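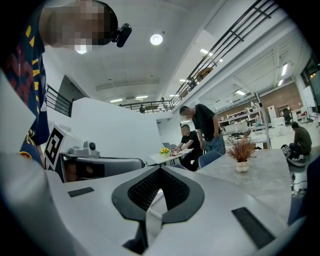

A Day at Claltthorpe: What I Learned About House Rules

I had been promising myself a trip to the Claltthorpe workshop ever since October, when Benvinda Pacheco gave a short talk on how her group writes its working rules for hand-held grippers. She was kind enough to invite a few of us over on 17/11/2022, and I came home with a notebook full of scribbles and a much better opinion of checklists than I left with!

We began with coffee and the rule book, a binder they call the Grosness (after the street where the first draft was written, I was told). It started out at 91 rules and has since been trimmed a good deal, which I found very encouraging, as ours at Nerkitz only ever seems to grow. Benvinda's favorite page covers the markers. They have to be clean, flat and never covered by a sleeve or a thumb, and the operator checks both grippers before every session.
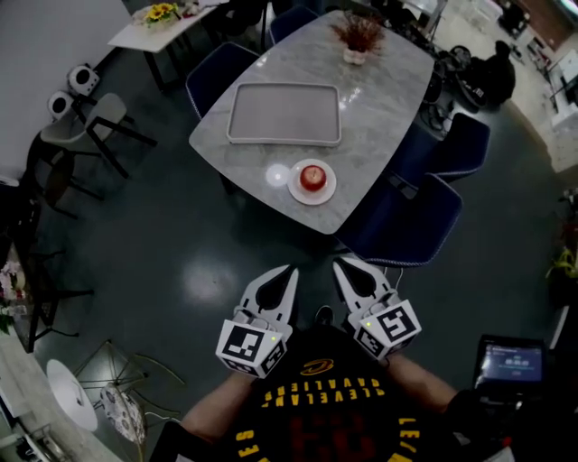
Both grippers up at the table, with the tray and the apple on a plate.

Branislav Murín then took us through the part on shared space, and this was where most of our questions came in. People work at desks and tables in the same big room, so the rules say a good deal about walkways, cables and who gets told before a session starts. Faces are to be blurred before any recording leaves the building. He was firm on that one - no exceptions for staff, and none for visitors either.

Breaks are written down too. An operator stops after 3 tasks in a row, sets the grippers down and takes the head camera off, and more than 200 sessions have been logged that way. I asked whether people grumble about it, and Branislav laughed and said they did for the first week.

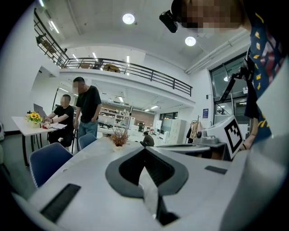
Head camera on, with people at work at the tables farther back.

Over lunch we got into a long and very friendly argument about the Ahn checklist, which some of us find too wordy for daily use. Benvinda would keep all of it and print it larger. I would still cut the second page, and I have promised to send her my marked-up copy.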